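I finally got round to the open day at Akbari in Titolcombe, which I'd been meaning to do for ages, and I've got so many notes that I'm putting them all in one post. If you came for the cake review, there was cake, it was lemon, scroll on.

The company does small sorting and tidying cells, the kind that end up on a bench in somebody's packing room. They let us in from ten in groups, and my group got the back half of the building first, where they look after the cell they call Kikico. I'd pictured a huge yellow arm behind a cage. It's a tabletop job! One arm, one gripper with two fingers, a grey table and a wrist camera, with a simulated copy of the whole lot running on a computer next door.

## Setting up on the screen first

We did the computer side before anyone went near the real arm, and I'm glad, as it made the rest much easier to follow. Every change to the cell gets tried in the simulation. New fingers, new camera position, new bits and pieces on the table, all of it. The engineer showing us round had a scene loaded with boxes and blocks and a green pad, and she talked us through what she checks before she lets a program run. First she looks at the wrist camera view, which is a fisheye, so all the straight edges go bendy and you feel slightly seasick until you get used to it.

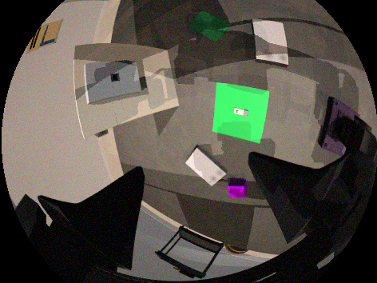 Her main point was that the fingers have to show up in the view. I'd have thought they were in the way, but the program needs to know where the tips are compared with whatever it's about to pick up, so she wants both of them in there every time. If one has crept out of view, somebody has mounted the camera a bit off, and it all goes back to the start. She also fusses over the shadows (her word, "fusses"). The lighting in the simulation gets shifted about on purpose, so the program doesn't get too comfortable with one tidy bright table and then fall over when the lights in a real packing room are dim.

They run 600 goes at a task before it's allowed out of the computer. I asked what happens if it fails one, and the answer was that it fails plenty, and what they look at is *where* it fails. If the misses are all at one side of the table, it's usually the camera. If they're all over the place, it's usually the program. I wrote that down and underlined it, and I don't even own a robot.

## The real one

Then through to the bench. The arm was switched off and locked for our visit, and the cover was off the gripper so we could see inside. It's much plainer in there than I expected. A motor, a screw, two sliding blocks, a lot of grease.

The finger pads wear out first. They're checked every 100 hours and swapped whenever the surface goes shiny, and we got to pass a worn one round next to a new one. You can feel it straight away with your thumb! The new one drags and the old one just slides. The swap is two screws a side, and after that the gripper has to be closed fully and told "this is zero", otherwise it squeezes too hard or not enough. Apparently everyone forgets that step once.

The log for this machine is a proper paper book on a string, which pleased me no end. The last entry had the counter at 3,899 hours, and the one I liked best was further back, at 1,096, where someone had written "grinding noise, was a staple".

Cables were the other big topic. They run up the outside of the arm in a sleeve, and the one at the wrist gets bent the most, so it's replaced on a schedule whether it looks tired or not. A chap in our group who'd worked on printing presses got very animated about this and we lost a good ten minutes to cable clips.

## Bits if you're going

- Park at the Priser end. The front car park was full before the doors opened.
- Ask to do the computer room first.
- Flat shoes, and tie long hair back or they'll give you a net.
- The lemon cake goes by eleven.

They're doing another one in April and I've already put my name down, mostly to see the camera being lined up on the real arm, which we ran out of time for.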